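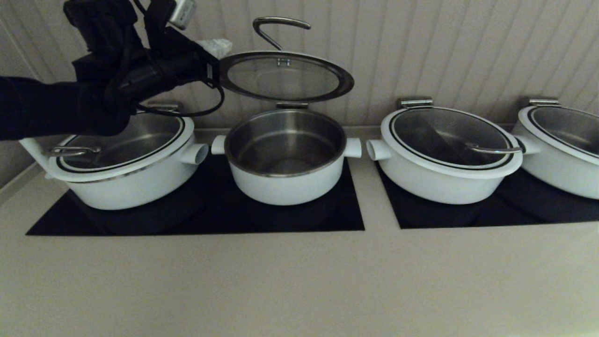

For the last weeks I have been trying to answer a small question: how many demonstrations does a policy need before it can open a lid it was not trained on? In our group we call the method Zonodura. It is a simple idea of Keabetswe Kekana: we do not teach the full path of the hand, we teach only the point where the grasp should be and the axis around which the part turns. A pot lid on a hinge, like the glass one the gripper is holding up over the white pot, is a good case for this, for the lid can move only along one arc. Glass is less kind to us. The depth values on it are full of holes, so we take the axis from the metal parts.

We collected 122 demonstrations in September. With the full path method, the policy opened an unseen lid in 3 of 21 trials. With the axis method I expected a little more, and we got around half. Most of the failures were in the grasp, when the fingers closed too early on the handle. I want to repeat the trials with two other hinge types before I believe the number.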